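In defense of the long bath

22 February 2025

I have been a shower person my whole life. Five minutes, out, hair in a towel, toast. My mother used to say I washed like somebody was timing me. So it feels a bit strange to be sitting down to write a whole post about baths, but here we are, and I have opinions! 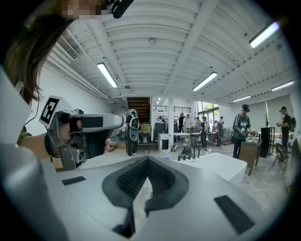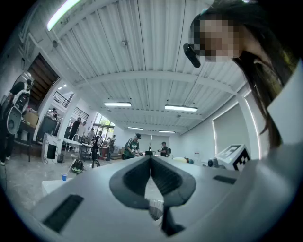
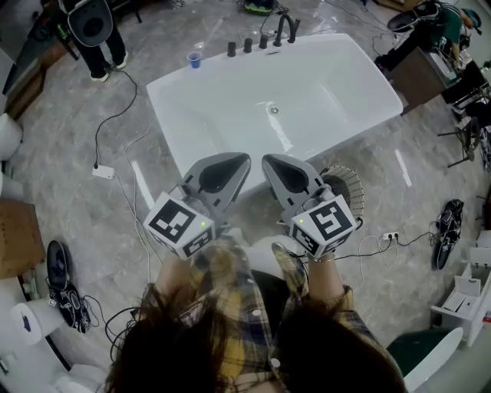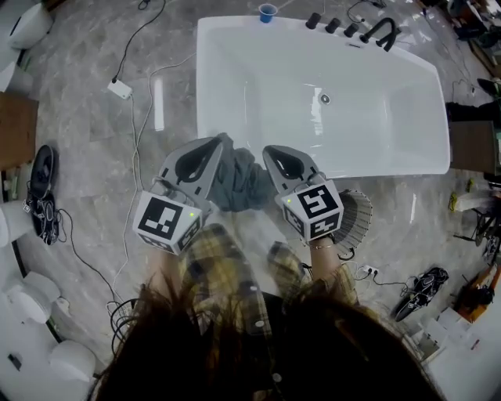

The big white tub on the gray marble-patterned floor is in the last two.

It started in July, which is a silly month to get into hot water. I'd hurt my back moving bookshelves in the old apartment in Stunditz (do not move bookshelves with the books still on them, I know, I know) and the only thing that helped was lying in a bath until my fingers went wrinkly. I figured I'd stop once my back was better. My back got better and I just kept going.

Now it's 3 a week, sometimes more if the weather is gross. I've worked out a few things along the way, mostly by doing them wrong first.

Temperature. Everybody runs it too hot, me included. You get in, you go pink, you feel woozy and you're out again before the page you're on is finished. I start mine warm, almost boring, and top it up from the tap with my foot. Foot tap skills are real and they take practice.

Books. Paperbacks only, and nothing you love. I dropped a library copy of a very long sea novel and had to pay for it, and I was only on chapter 11. I have it now, all puffy, and it doesn't close. It's a good book though - I did go on and finish it.

Stuff in the water. I have tried so many bath salts. The Honska ones smell lovely in the bag and of nothing at all once they're in, and the Skala oil is gorgeous but leaves the tub like an ice rink, so please sit down to wash your feet. Plain old Epsom salt from the drugstore is what I buy these days. The big bag, under the sink, with a mug in it for a scoop.

Rinsing the tub is the part I hate. If I leave it till morning there's a ring, and the ring wins. A quick wipe with an old cloth while the water is still going down takes no time, and I manage it maybe half the nights.

My sister thinks all of this is a waste of water and she has a point, so I've cut back on how deep I fill it. Up to the ribs is plenty if you slide down a bit. I also water the porch plants with it when there's no oil or salt in there, and the fern seems fine with that. The basil did not make it, but my basil never does.

Next on my list is a proper bath pillow. The one I've got has 4 suction cups and not one of them sticks, so it floats off down to my knees like a little raft. If you have one that stays put, tell me in the comments, and please say what it cost!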